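FOR IMMEDIATE RELEASE
Thursday, January 21, 2021

Palumbo Bakehouse Brings Back the Small Table, With Rolls, Loaves and a Bowl to Put Them In

STERNGATE – Palumbo Bakehouse, the neighborhood bakery on Vonell Street, is happy to announce the return of its Small Table boxes, a winter program for households that want good fresh bread on the table but can't always get through a full-size loaf before it goes stale. Orders open this week at the shop counter and by telephone, and the first boxes will be ready for pickup the week after.

Regulars will remember that the Small Table began last August as a quiet little experiment. Many of our customers were eating at home far more than they used to, often alone or with just one other person, and they kept asking whether we could bake something smaller. We tried it with 50 households in the streets closest to the shop, not really knowing if anyone would want it past the first month, and by the time the leaves were down we had baked 3000 small breads and had a waiting list taped up beside the register (it is still there, and if your name is on it, we will be calling you first).

Each box holds a mix of small breads chosen by our bakers that morning. There is always a round bun with a scored top, soft enough for a sandwich and just right beside a bowl of soup. There is always a little loaf as well, brushed with egg before it goes into the oven so the crust comes out shiny and brown, with slanted ridges across the top that make it easy to pull apart with your hands. The rest changes with the day. Seeded rolls have been very popular, and so has the cinnamon twist, which we bake on weekends only and which tends to go quickly, so please do mention it when you order if your heart is set on one.

New this winter is a serving bowl to go with the bread. We have been working with Fleltley Pottery, our neighbors across the square, on a deep, wide ceramic bowl that holds enough bread for a small meal and still fits in an ordinary kitchen cabinet. Fleltley is making it in three glazes: pink, oatmeal and slate blue. The bowls are sold separately from the bread, and customers who already have a favorite bowl at home should feel no pressure at all to buy another. We do think they look lovely with a cloth napkin tucked inside, and the potters tell us they are every bit as happy holding salad or apples.

"We have always believed that bread tastes better when somebody has taken a minute to set it out nicely, even if it's a Tuesday and you're only having soup," the bakery said in a note to its customers. "A small loaf deserves that every bit as much as a big one."

Boxes may be ordered for a single week or for the whole season, which runs for 11 weeks. Pickup is at the side door on Vonell Street, where there is a bench under the awning and usually a place to tie up a dog. Boxes that haven't been collected by closing time will be passed along to the Sterngate community fridge, so if you are running late, please give us a call and we will gladly hold yours behind the counter.

A printed card goes into every box with the names of the day's breads, a list of ingredients and a few suggestions for serving. Customers with allergies are asked to speak with us before placing an order, as all of our breads are made in one kitchen where wheat, milk, eggs, nuts and sesame are in daily use.

About Palumbo Bakehouse
Palumbo Bakehouse bakes bread, rolls and sweet pastries every morning but Monday at its shop in Sterngate. Press questions and requests for sample boxes are welcome at the counter or by telephone during shop hours.

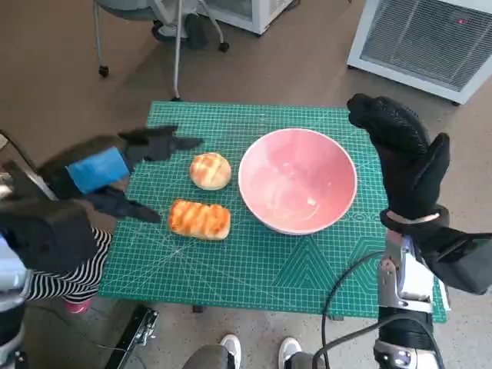 Can the small loaves be frozen?

They freeze very well. Let the loaf cool completely, wrap it snugly, put it in a freezer bag and thaw it at room temperature before warming it in a low oven for a few minutes.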